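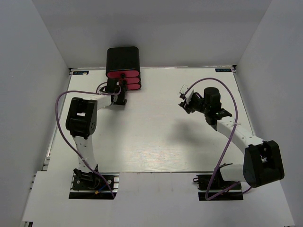 Un gobelet de pique-nique, un bouchon de feutre, une brique de construction : tous ces objets ont commencé leur vie sous la forme de petits grains, gros comme des lentilles, qu'on a fait fondre et poussés dans un moule. Ça s'appelle le moulage par injection, et moi j'adore ça (je préviens tout de suite, je risque d'être un peu longue !). Depuis que je m'y intéresse, je regarde la forme des choses d'un drôle d'œil. Prends le petit meuble noir avec ses bandes rose-rouge à l'avant : ses formes sont bien arrondies, et les gens qui dessinent des pièces à mouler raffolent des arrondis. Le plastique fondu glisse mieux dans un virage tout doux que dans un angle pointu, un peu comme toi sur un toboggan.

D'abord, les petits grains

On les appelle des granulés. Il y en a des transparents, des blancs, des bleus, des vert pomme. La première fois que j'en ai vu, c'était à l'usine Cernance, près de Damham, et j'ai plongé la main dans le sac sans demander la permission. C'est tout lisse, ça coule entre les doigts, on dirait du riz en plus rond.

Tous les plastiques ne se ressemblent pas. Il y en a des souples, pour les couvercles de boîtes à goûter. Il y en a des durs et costauds, pour les casques. Il y en a même qu'on mélange avec de minuscules fils de verre pour les rendre plus solides ! Avant de fabriquer quoi que ce soit, il faut donc choisir le bon, et c'est un vrai métier.

Et la couleur ? Souvent, on part de granulés sans couleur et on ajoute une petite poignée de granulés très, très colorés. Quand tout fond, ça se mélange, exactement comme une goutte de sirop de grenadine dans un grand verre d'eau.

Une vis dans un tube bien chaud

Les granulés descendent dans un entonnoir, et hop, ils tombent dans un long tube en acier. Dans ce tube tourne une énorme vis. Si tu as déjà vu un hachoir à viande à manivelle, tu as presque tout compris : la vis attrape les grains et les pousse vers l'avant.

Le tube est entouré de colliers chauffants. La vis, elle, frotte et écrase les grains, et ce frottement chauffe aussi (frotte tes mains très vite l'une contre l'autre, tu vas voir). Petit à petit, les granulés ramollissent, puis ils fondent, et on obtient une pâte épaisse, un peu comme du miel qui sort du frigo.

Il fait très chaud là-dedans. Pour certains plastiques bien résistants, on monte jusqu'à 300 degrés, c'est plus que le four de ta cuisine ! Si on chauffe trop, le plastique s'abîme, il jaunit ou il brunit et il sent mauvais. Si on ne chauffe pas assez, il reste trop épais et il ne va pas jusqu'au bout du moule. Les personnes qui règlent la machine passent parfois une matinée entière à chercher la bonne température.

Le moule, c'est un gaufrier

Maintenant, imagine un gaufrier. Il a deux moitiés. On les ferme, la pâte prend la forme du creux, on ouvre, et voilà la gaufre. Un moule à injection, c'est pareil, sauf qu'il est en métal très dur, qu'il pèse le poids d'un animal de la ferme et qu'on verse la pâte alors qu'il est déjà fermé, par un petit trou.

Celui que j'ai vu à Cernance servait à faire des gobelets. Il pesait 508 kilos. Pour le changer, il faut une sorte de grue accrochée au plafond, et tout le monde se recule quand il passe.

À l'intérieur, le creux a la forme de l'objet. Enfin, presque ! Le plastique rétrécit un tout petit peu en refroidissant. Alors les dessinateurs font le creux un poil plus grand que l'objet qu'ils veulent. J'ai trouvé ça très malin.

Il y a aussi des petits passages pour laisser sortir l'air. Ils sont si fins que l'air y passe mais pas le plastique. Sans eux, l'air resterait coincé, comme la bulle qui t'embête quand tu remplis une bouteille trop vite sous le robinet.

On pousse, on attend, on ouvre

Quand il y a assez de plastique fondu devant la vis, elle arrête de tourner et elle avance d'un coup, comme le piston d'une seringue. Pschhht ! La pâte file dans le moule. Il faut pousser vraiment très fort, et pendant ce temps une autre partie de la machine serre les deux moitiés pour qu'elles ne s'écartent pas.

Ensuite, on attend. C'est la partie la plus longue. De l'eau circule dans des petits tuyaux creusés à l'intérieur du moule et emporte la chaleur. La pâte durcit. Quand c'est assez dur, le moule s'ouvre, des petites tiges poussent la pièce, et elle tombe dans un bac : cloc.

Pour un gobelet de Cernance, tout ça dure 22 secondes. J'ai essayé de lacer mes chaussures pendant ce temps-là, j'ai fini une seule chaussure.

Pourquoi les côtés penchent un peu

Prends un gobelet en plastique et pose-le devant toi. Le haut est plus large que le bas, non ? C'est pratique pour les empiler, mais ça sert aussi à les sortir du moule. Avec des côtés parfaitement droits, le gobelet frotterait tout le long en sortant, et il pourrait se rayer ou rester coincé. Avec des côtés un peu penchés, il se décolle dès qu'il bouge.

Tu connais déjà ce truc si tu fais des pâtés de sable. Le seau est plus large en haut. Essaie avec une boîte bien droite, ton château aura moins belle allure !

Cette petite pente a un nom : la dépouille. Oui, c'est un mot bizarre. Je l'ai fait répéter deux fois pendant la visite, parce que je croyais avoir mal entendu.

Et pour les objets qui ont un creux à l'intérieur et rien devant, comme une boîte sans couvercle ou un tiroir ? Une moitié du moule forme l'extérieur, et l'autre moitié porte une grosse bosse qui forme l'intérieur. Le plastique se glisse entre les deux. Quand tu regardes dans une boîte moulée, tu regardes la place où se trouvait la bosse.
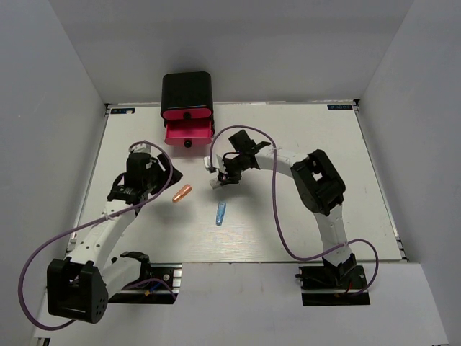
Le tiroir du bas est ouvert, celui du haut est fermé.

Mène l'enquête chez toi

Un objet moulé garde souvent des traces de sa fabrication. Je te donne mes préférées, et tu peux partir à la chasse avec une loupe.

Le petit point. Retourne un gobelet ou un pot. Souvent, au milieu, il y a un petit bouton un peu rugueux. C'est l'endroit par où le plastique est entré ! On l'appelle le point d'injection.

La ligne fine. Passe ton ongle sur le côté d'une brosse à dents ou d'un jouet. Tu sens une petite ligne qui fait le tour ? C'est là que les deux moitiés du moule se touchaient.

Les ronds. À l'intérieur d'un couvercle ou au dos d'une pièce, tu trouveras parfois des petits cercles. Ce sont les marques des tiges qui ont poussé la pièce dehors.

Le triangle de flèches. Il y a souvent un numéro dedans. Il indique la famille de plastique, et c'est utile pour le tri.

Chez moi, le champion toutes catégories est un vieux taille-crayon. Il a la ligne, les ronds et le petit point, et en plus il taille encore.

Une expérience au chocolat

On ne va pas faire fondre du plastique à la maison, c'est dangereux et ça dégage des fumées. Par contre, le chocolat, c'est permis ! Demande à un adulte de rester avec toi pour la partie chaude.

Il te faut une tablette de chocolat et un bac à glaçons souple. L'adulte fait fondre le chocolat au bain-marie. Toi, tu remplis les cases avec une cuillère. Tapote le bac sur la table, et regarde bien : des bulles remontent. C'est l'air qui s'échappe, comme par les petits passages du moule.

Mets le bac au frigo et laisse-le deux heures. Ensuite, pousse le dessous de chaque case avec ton doigt. Ton doigt fait le travail des tiges ! Si un chocolat casse, c'est peut-être que tu l'as démoulé trop tôt. À l'usine aussi, les pièces sorties trop vite se déforment.

Tu peux recommencer avec du chocolat blanc et une goutte de colorant, mais prends un colorant fait pour le chocolat, sinon ça fait des grumeaux (je parle d'expérience, et le résultat ressemblait à de la pâte à modeler oubliée au soleil).

Vos questions

Est-ce qu'on peut refondre un gobelet raté ?
Souvent, oui ! À Cernance, les gobelets ratés passent dans un broyeur qui fait un bruit terrible, puis les morceaux retournent dans l'entonnoir avec des granulés neufs. Par contre, à force d'être refondu, le plastique devient un peu moins solide, alors on dose.

Combien de gobelets dans un carton ?
J'ai posé la question aussi. Ceux qui partent pour Istton voyagent par cartons de 308. Ils sont empilés les uns dans les autres, merci la dépouille.

La machine a un nom ?
Oui, les gens de l'atelier l'appellent Rivadeneyra. C'est écrit au marqueur sur une étiquette collée à côté du bouton vert.

Pourquoi ne pas fabriquer tous les objets comme ça ?
Le moule coûte très cher et il faut des semaines pour le creuser. Si tu veux un seul porte-clés en forme de pieuvre, mieux vaut le sculpter. Si tu en veux des milliers, là, le moule devient une bonne idée.

Les mots à retenir

Granulé : petit grain de plastique prêt à fondre.
Moule : bloc de métal en deux moitiés, avec un creux à la forme de l'objet.
Dépouille : petite pente des côtés, qui aide à sortir la pièce.
Point d'injection : endroit par où entre le plastique.
Démouler : sortir l'objet du moule.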